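What you get for a Pletach rental

Binix will rent a small café or canteen its Pletach arm for 2,000 pounds a month, with a hand, a mount and a morning of set-up. I think that is a fair price for the arm and a poor one for the service that comes with it.

The arm itself is good. It moves slowly near people and stops when you lean on it. The hand has proper jointed fingers, and the fitter can change it in a few minutes. I have no complaint about any of that.

My complaint is with the task list. The brochure promises 65 ready-made tasks, and tea service is on the front page. Read the small print and 31 of them need "site teaching", which you pay for by the hour. Tea is one of those.
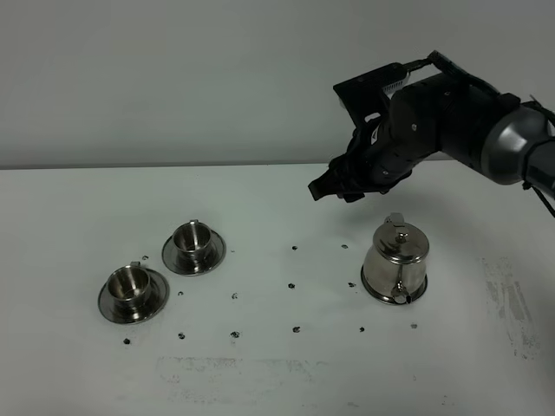 A steel pot and a couple of cups with saucers should be an easy order to fill. But polished metal reflects everything near it, and a pot that sits a little differently each time has to be found before it can be lifted. Pao-chu Lui, who teaches these arms for a living, told me she allows about 100 practice runs for a new tea set - and starts again if the owner buys different cups.

That work is real and someone should be paid for it. I only object to it being left off the quoted price. Lorard, which rents a weaker arm, at least prints its teaching rate beside the monthly fee, so a buyer can add the two together.

Binix should do the same. Until it does, ask for the teaching hours in writing, for your own crockery, before you sign. If they won't give a figure, rent for one month only and keep the kettle where the staff can reach it.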